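About Kasska

Kasska started with an argument over laundry. A few of us had been building small machines for packing rooms, the kind that lift a box from one belt and set it down on another, and over lunch somebody's mother (visiting, and not shy) wanted to know when one of them would come home and fold the wash. We laughed, and then we went quiet, and by August we had a rented floor in Tiddale and a sign on the door.

We are 23 people now. Part of our work is still on the shop floor, and we're proud of it. The other part is chores, and we get asked about that so often that we thought we'd put our answer on this page, where customers, job seekers and curious neighbors can all find it.
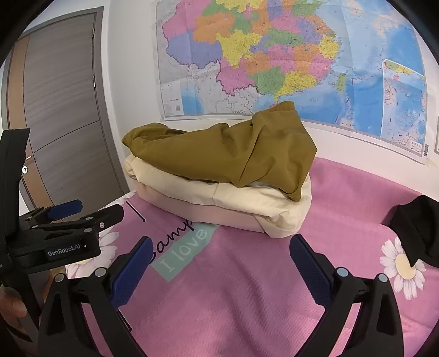 Araceli Benítez

Can a machine do the housework yet? My short answer is some of it, slowly, on a good day. A robot can carry a tray across a flat floor, and it can sort bolts all night without complaint. Give it a heap of clothes on a bed, though, and you'll see how much your own two hands have been doing for you all these years. A shirt has no fixed shape. It slides, it bunches, it hides its own sleeves, and the blanket underneath may well come along when you pull.

So we begin with people. A person works with a gripper in each hand, two fingers on each one, and does the chore with only those. It's humbling! Femke Timmermans, who runs our training room, has new colleagues try it in their first week, and they all come out with more respect for thumbs. What we learn there goes into the software, and then the software has its turn, and then we generally go back and learn some more.

Last year we gave our machine, Dotora, 704 tries at folding ordinary clothes. Towels went nicely. T-shirts were fair. Anything with a collar or a thick seam was another matter, and the average garment took around 6 minutes, so I'm still folding my own at home - usually in front of the television, and a good deal faster than that.

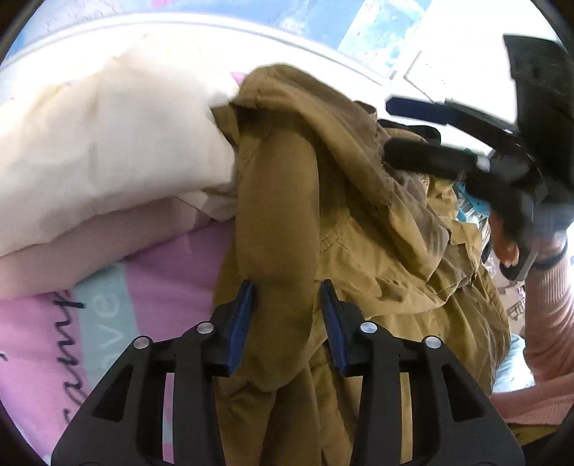 Olive garment, gripper closed on a fold.

Maarten Boersma looks after our shop-floor customers, and he'll tell you the picture there is brighter. Parts come in known sizes, the light stays the same, and a bin is where it was yesterday. Even so, we've turned down jobs that a patient person with a good chair could do better, and we expect to turn down more. We would like you to buy a machine from us once and be glad of it.

If you'd like to talk over a chore or a job on your line, write to Telmo Nieto at the front desk. Visitors are welcome in the afternoons from 2:00, the coffee is decent, and you're free to try the grippers yourself. Bring a shirt if you like.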